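Brilden Guest House Manual
Section 11: Putting on the fitted sheet 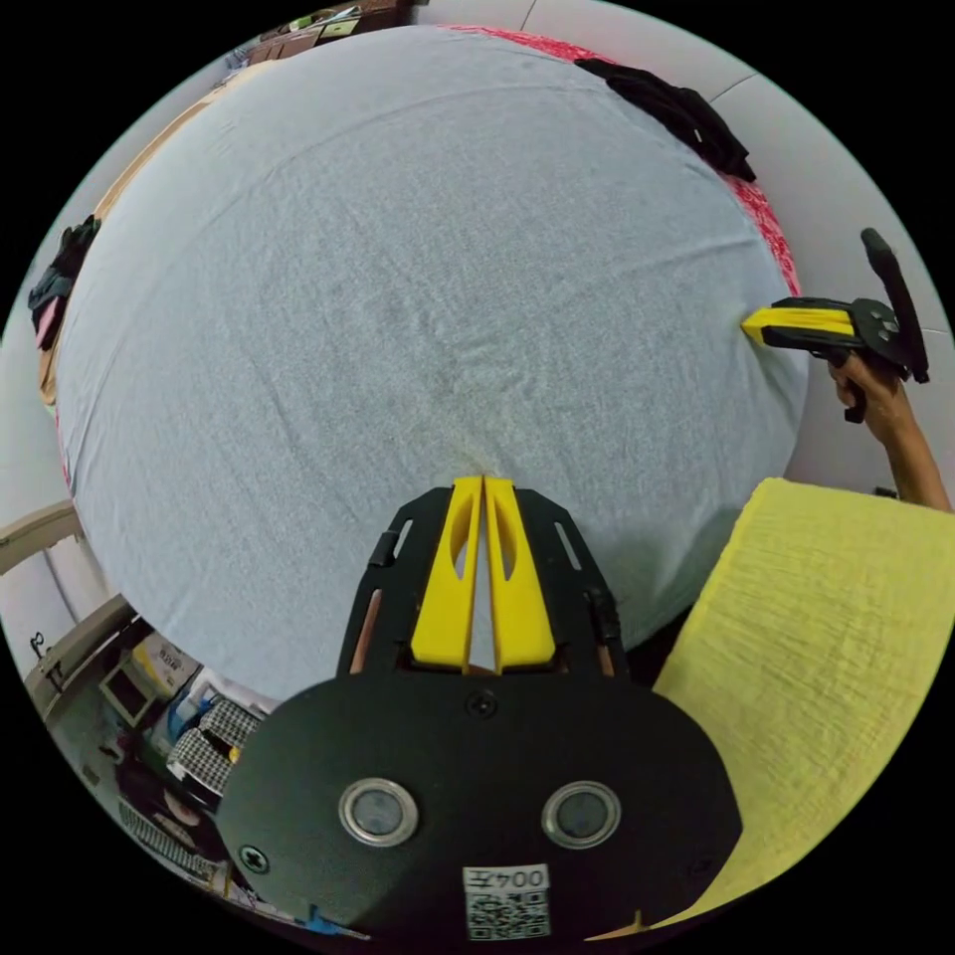

Before you start, clear the bed. Clothes count. So does the towel you were certain you'd hung up.

1. Find the label. On Skernurby sheets it goes at the bottom left corner. On the older Jemal ones it goes wherever the machinist felt like sewing it, so check the long side against the mattress first.

2. Hook the two head corners on, well under the mattress. A corner resting on top of the edge is a corner waiting for you to walk away.

3. Go to the foot and do the corner diagonally opposite your best one. Then do the last. If a head corner pings off at this point, return to step 2 and keep your remarks to yourself, as the walls are thin.

4. Smooth from the middle out to the sides. Small bunches near the edge can be pulled down and tucked under. Faint wrinkles are allowed. Guests will add their own within 15 minutes.

5. Run a hand along both sides. Any coloured underlay still peeking out gets pushed back in.

Note: The sheet for the big bed is 152 cm wide. The one for the Clurkham room isn't, whatever the cupboard shelf says. If you're sweating by step 3, you have the wrong sheet.

Caution: Do not kneel on the mattress to reach the far corner. It undoes the near one.

Allow 2 sheets per bed per stay, and put the spare in the bottom drawer. Pillowcases are in the next section.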